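# Is the Sanna two-arm kit good enough for small shelf picking?

**Leif Norðdahl**

Hello all. I work for a small shop that sells pharmacy goods by mail, and we consider to buy the Sanna kit from Urkoteo. It is two arms, the grippers, the control box and one year of support. The seller tells me it can take bottles and small packages from a shelf and put them in an order tray. We have 400 different articles, most of them light.

My questions: is it true for round bottles, and how long did the setup take for you? I am not a programmer but I can follow a manual. Please write also if something was missing in the box.

**Mairéad Flanagan**

I have used the kit since August, so I can answer some of it.

The box was complete for me, except that the clamps for the table are sold apart. Ask for them in the first order, otherwise you pay shipping two times. The setup took me 2 days, and the most of this was the calibration of the second arm. The manual explains the first arm very well and then says only "repeat".

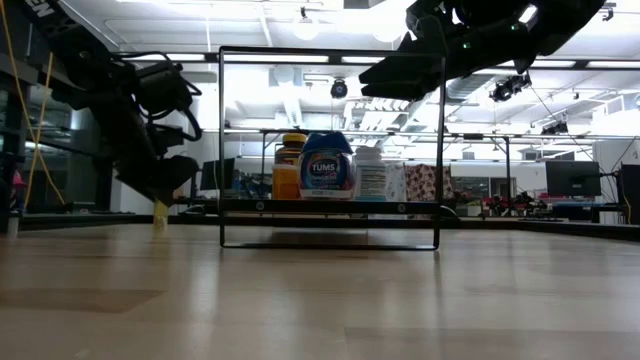
Round bottles are the point where you should test before you pay. The standard fingers are narrow, and a smooth bottle can turn between them when the grip is a little too high. Urkoteo has a softer finger pad, and with this pad my results became much better. Make your test with mixed things standing close together, for example a wide TUMS bottle with a white bottle on one side and packages at the end of the shelf. If the seller shows you only boxes, ask for bottles. A shelf with a bar across the front, like on this small black rack, is also a good test - the gripper must lift the bottle over the bar before it pulls back, and the default program does not do this high enough. You change it in the menu "Approach", value "Exit height".

The support answers in one day, in my experience, but not on weekends.

**Liam Ní Bhriain**

Too expensive. Look at Mosgate, they rent similar arms by month.

**Róisín Hegarty**

I agree with Mairéad about the pads. One thing more: after update 2204 the speed limit goes back to the factory value, so write down your own settings before you install it. For soft packages I use the slow profile. With the fast one they bent in the middle and the arm stopped with a grip error.

Leif, do you have a fixed place for each article? Without this the kit needs the camera option, and it is not in the basic price.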